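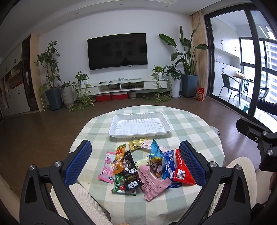 Grippers A and B at the round table, snack packets and white tray. A in front with the jaws open, B at the right.

14/11/2022

Hand grippers, new pads and links

Both units now have the blue textured pads. A got its pair last night and B got its pair this morning after I cleaned up the pockets in the fingers. The old smooth pads are in the small parts bin with a rubber band around them, in case anybody wants to go back. I don't.

What changed since the last entry:

Pads. Cast from the Clunditz two-part rubber, the softer grade. Texture comes from the mold, which Miloslav milled at Basstead. First two castings had bubbles along one edge and I threw them out. Third try I poured in a thin stream from one corner and let it sit before closing the mold, and that came out fine. Sanded the backing face with 800 grit so the glue would hold. Backing is the printed black piece, same as before but with a deeper lip.

Links. Reprinted all the links for A in black with the thicker wall around the screw holes. The old ones had gone oval and the jaw tips could be wiggled by hand. B still has one old link on the inside finger. It is not bad enough to stop for, but it is on the list.

Screws. Round head, silver, through the joints, two each side on A. I had been using whatever was in the drawer and the heads were different heights, so one of them rubbed on the palm piece when the jaw closed all the way. They match now. A drop of threadlocker on each and then a quarter turn back. If you take one out, put threadlocker on again when it goes in.

Camera bracket. No change to the part. Tilted it down one notch on A. At the old angle the tips were too close to the bottom of the picture and the near side of the table was lost. Now the pads show well up in the picture and the whole pile fits between them when I am standing at the table. B is still at the old notch. Do B next and then run the same view again.

Test today

Task is snack packets from the tablecloth into the white tray. Tray on the far side of the table, packets in a loose pile on the near side. I want a pile and not a row. Rows went fine with the old pads and told us nothing, and a pile has packets lying over other packets, which is where the smooth pads slid off.

Packets were whatever we had in the kitchen. A good mix of surfaces: the shiny gold one, the glossy red one, a dusty pink one with a wide crimped seal, the bent black Member's Mark one, and so on. The black one is crinkled and the pads had something to bite on. Shiny and flat is the hard case.

Ran 50 picks with A over the afternoon, rebuilding the pile whenever the table was clear. A pick counts if the packet goes from the cloth to inside the tray without being set down or dropped on the way. 92 percent good. The misses were nearly all the same kind: two packets stuck together by the seals, the lower one comes up with the upper one and then falls off over the lip of the tray. One miss was me closing too early.

With the smooth pads I never wrote down a proper number, which is my own fault. Going by the notes in the back of the book it was a lot worse and I was squeezing much harder. My thumb was sore after those sessions and it isn't sore tonight.

Things noticed

Closing the jaws low and flat works better than coming in from straight above. From above, the tips push the packet into the cloth and the cloth bunches up between the pads. Twice I picked up tablecloth. Want to try a stiffer cover, or clips under the rim of the table, but I would like to keep a cloth on it. The pads on bare tabletop are too easy.

The wide crimped seals make a good handle. If the pads land on the seal they hold with hardly any pressure. Lovely says to aim for the seals, and she is right if the only goal is a good number, but for the recordings I would like picks on the body of the packet too. Agreed to do half and half next time and write down which is which.

The pads pick up dust. By the end of the afternoon the left pad had a gray film on it and the grip on the shiny packets was going off. Wiped it with a damp cloth, let it dry, back to normal. Put wiping on the checklist, before each set.

The trigger return spring on A is weak. The jaws open all the way if I let go completely, but if I ease off slowly they hang up partway. Checked the links and they move freely with the spring off, so the spring is the trouble. Kam-wah has a box of assorted ones at Utdale and will bring it over. Same wire, one or two turns shorter, should be enough.

Battery: the 2000 mAh pack on A lasted through everything with charge left over. I had budgeted for a swap halfway. No need for the bigger pack, which is good for the weight at the back of the handle. B balances better than A at the moment and I would like to know why. They are supposed to be the same. Weigh both tomorrow.

Light: daylight from the balcony side is strong and comes in across the table. The glossy packets throw a glare spot that moves as the hand moves. I left it that way. Roscoe wants the curtain drawn to keep the runs alike. My feeling is that if the thing only works with the curtain drawn we will be sorry in January when we take it to the Cabrera workshop, where there are windows down one whole wall. We can do a few runs each way.

Two hands

Tried a short session with A and B together, mostly to see whether they get in each other's way. They do, a little. When both reach for the middle of the pile, the outer links touch before the pads arrive. If B stays out to the right and holds the tray while A does the picking, no trouble at all. Holding the tray by its wide lip works very well with the new pads, it doesn't rock. Didn't record any of this properly. The two cameras were not started together and I can't line the files up. Need the sync button wired before it is worth doing again.

Radoslava asked if the finger could be narrowed by shaving the outside of the black part. There is room on the drawing for it. The screw bosses are what stick out, so either shorter screws or sink the heads. I would try sinking the heads first, on the spare set, and leave A alone now that it works.

To do

Tilt camera on B one notch down, check view against A
Replace last old link on B
Return spring on A, when the box arrives
Weigh both units with battery in
Sync button, both handles
Print spare fingers with sunk screw heads
Cast one more pair of pads while the rubber is still good, the tin is open and will not keep
Repeat the packet test with B, same pile, same tray, and mark seal or body for each pick
Ask Miloslav to hang on to the mold, don't let it go in the scrap

Files are copied to the shared drive under packets, with the pad batch in the folder name. The first few clips have the old camera angle and are in their own folder. Leave those out when you plot anything.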